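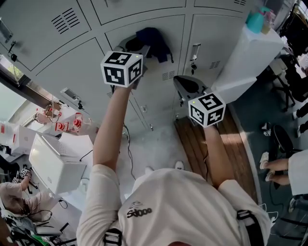
What a Locker Wall Costs to Keep
By Mared Prosser

The hinge fails first. In the maintenance records of the Sevurby municipal pool, which go back to the year the changing rooms were refitted, hinge faults outnumber lock faults in every month but one. The exception is August, when the pool runs extended hours and a large share of users are children who turn the key before the door is fully closed.

Sevurby has 2,274 lockers in three halls. All are powder-coated steel, stacked in two tiers, and were supplied by Vallent under a contract that covered installation and the first set of spare parts. Kęstutis Lukoševičius took over the maintenance schedule after the warranty ended. His first change was to stop repairing doors in place. A door with a fault is now lifted off, replaced with a spare from the workshop, and repaired on a bench. The swap takes 8 minutes with a hand driver.

"You can't align a hinge properly while you're kneeling on a wet floor," Lukoševičius says. "You get it close, and close lasts a month."

The hinge in question is a concealed pin type with a nylon bushing. The bushing wears on the lower side, the door drops, and the bolt begins to scrape the strike plate. Users respond by lifting the door with the key, and the key bends. A bent key is recorded at the front desk as a lock fault, so the early records overstated lock problems and hid the wear underneath them. The present log has separate columns for what the user reported and what the bench found.

Steel is the usual choice for dry corridors and a questionable one for pools. The coating holds up well on flat panels. It breaks down at punched vents, at the folded bottom edge, and wherever a coat hook has been riveted through. Moist air carrying chlorine compounds gets into those points and the rust spreads under the coating, where it can't be seen until a blister forms. Compact laminate avoids the problem but costs more at purchase, and its screws strip out of the panel edge if the doors are overloaded. Stainless steel of the right grade resists both, although few public buyers will pay for it across a full hall.

Merike Juška, who specifies interiors for Etby, has used all three materials and prefers to discuss the base. Most of the early replacements she has reviewed began at floor level, where lockers stood directly on tile that was hosed down every evening. She now calls for a raised concrete plinth with a coved edge, finished before the lockers are delivered. Where the building already exists and a plinth would block a drain, she uses adjustable feet and leaves the gap open so that a mop can pass through it.

Ventilation is the second item on her list. A locker that holds a damp towel for two hours needs air moving through it, and slots in the door alone don't provide that. The top panel and the back need openings as well, and the bank has to stand clear of the wall. Installers tend to push it tight. Juška checks the clearance in person before she signs for the work.

Locks divide opinion more than materials do. Coin-return cylinders are cheap and well understood, and they jam when the wrong coin is forced in. Electronic locks remove the keys and add batteries. At the Ozoliņš sports hall, where 1,854 lockers were converted to wristband locks, Deividas Kļaviņa replaces batteries by row on a fixed cycle, whether or not they are flat. He tried replacing them on failure and found that the labor went into opening locked doors for people waiting in swimsuits.

Kļaviņa keeps the old cylinders in labeled boxes. The mounting holes are the same, and if the wristband supplier stops supporting the system he intends to put them back.

Numbering is a smaller matter but generates a steady stream of complaints. Engraved plates last longer than stickers and are harder to read in low light. Sevurby uses engraved plates filled with dark paint, refilled when the doors come to the bench. The replacement doors carry no number, so a plate holder was added to the front of each one, fixed with two screws.

The hall nearest the diving pool is scheduled for new bushings next. Lukoševičius has ordered them in a harder grade of nylon, and will fit them to the lower tier only until he has a year of figures to compare.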